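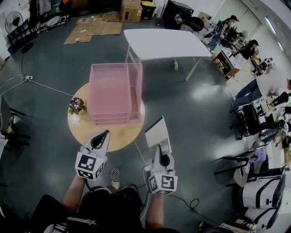
Panganiban 공개 시연 데이터 README

버전 2
작성 Ronaldo Castillo
수집일 2019년 10월 18일

개요
Panganiban은 Zilivport 작업장 공개일에 진행한 양손 그리퍼 조작 시연 기록이다. 시연자가 손에 든 그리퍼 한 쌍으로 탁상 물체를 다루고, 머리 위치의 카메라로 작업 공간을 촬영했다. 방문객이 직접 조작한 구간도 같은 형식으로 저장되어 있다.

구성
에피소드 수: 3474
분할: 학습용 80퍼센트, 나머지는 검증용
참가 방문객: 29명
에피소드마다 영상, 좌우 그리퍼 자세, 개폐 폭, 작업 이름이 들어 있다. 방문객 구간은 visitor 필드가 1이다. 참가자 이름은 저장하지 않는다.

장비
좌우 그리퍼는 흰색 몸체에 검은색 핑거 패드를 단 같은 형태이며, 손 쪽에 사각 마커가 인쇄된 큐브가 붙어 있다. 자세는 마커 검출 결과를 Potuvley 도구로 후처리하여 구했다. 마커가 가려진 구간은 보간하지 않고 결측으로 남겼다.

작업 환경
원형 목재 탁자 위에 분홍색 철망 3단 서류 트레이와 작은 꽃 화분을 두었다. 바닥은 콘크리트다. 공개일 중에도 벽 쪽 작업석을 평소대로 사용했으므로 배경에 사람이 나오는 에피소드가 있다. 배경 인물의 얼굴은 배포본에서 흐리게 처리했다.

알려진 문제
방문객 구간은 개폐 폭의 변동이 크고 시작 자세가 일정하지 않다. 시연 설명을 듣는 동안 그리퍼를 들고만 있는 대기 구간이 앞부분에 남아 있으며, idle 필드로 걸러낼 수 있다. 트레이의 철망 부분은 깊이 추정에 오차가 크다. 버전 1의 좌우 그리퍼 표기 오류는 이번 버전에서 수정했다. 버전 1과 섞어 쓰지 말 것.

이용 조건
연구 목적으로만 사용할 수 있다. 재배포는 Stunddale 저장소 관리자의 승인을 받아야 한다. 오류 신고는 에피소드 번호와 프레임 번호를 적어 저장소 이슈로 등록한다. 다음 수정본은 11월에 올린다.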